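Unit 4: Working Capital and the Cash Cycle
Course notes, Introduction to Business Finance

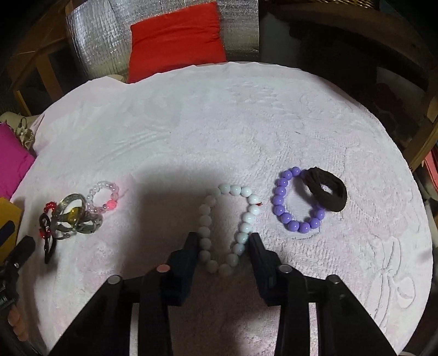

Working capital is current assets minus current liabilities. In practice we care most about three accounts: inventory, receivables and payables. A firm pays for stock, holds it, sells it, and then waits for the customer's money. Take a small seller of jewelry such as Altwood, our running case. A bracelet of large white beads on a loop, like the one on the pink cover, is cash in another form until a customer pays for it. The longer it stays in stock, the more financing the firm needs.

4.1 The three periods

Days in inventory = inventory / cost of goods sold x 365
Days receivable = receivables / sales x 365
Days payable = payables / cost of goods sold x 365

The cash cycle is the first plus the second, minus the third. Some textbooks use purchases in the last formula. We will use cost of goods sold all through this course, so please do the same in your homework.

4.2 Altwood

Sales for the year were $3,751 thousand and cost of goods sold was $2,719 thousand. Days in inventory came to 96. Average inventory is therefore 2,719 x 96 / 365, or $715 thousand. Gross profit is $1,032 thousand, a margin of 27.5 percent.

Suppose the firm cuts its stock by $100 thousand and sales do not change. Inventory falls to $615 thousand and days in inventory to 83. The $100 thousand is released once. It does not come back every year, and students often get this wrong in a valuation. What does repeat is the saving on interest and storage.

4.3 Comparing firms

Bruvado sells mostly for cash and has almost no receivables. Pathirana sells to stores on credit. A short cash cycle at Bruvado says little about how well it is managed compared with Pathirana. Compare each firm with its own past first, then with firms that sell the same way.

Read the Pathirana case before the next class and work out all three periods. Use year-end balances, as averages are not given.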